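April 26, 2024

We've reserved a plot at Motwood! I've been dying to write that since January, when Mum and I first drove out to see the show homes and came back with mud up to our knees.

It's a two-bed bungalow on Greva Close, one of only eight in this phase, with a south-facing patio and a bus stop at the end of the road – she's thrilled about the bus stop. 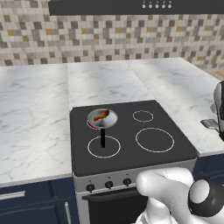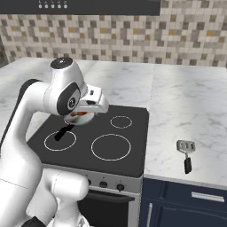 Joaquín Cisternas in the sales office was so patient with us, even when Mum changed her mind on the plot (twice). Next up is the solicitor, then six months of waiting and far too many paint charts!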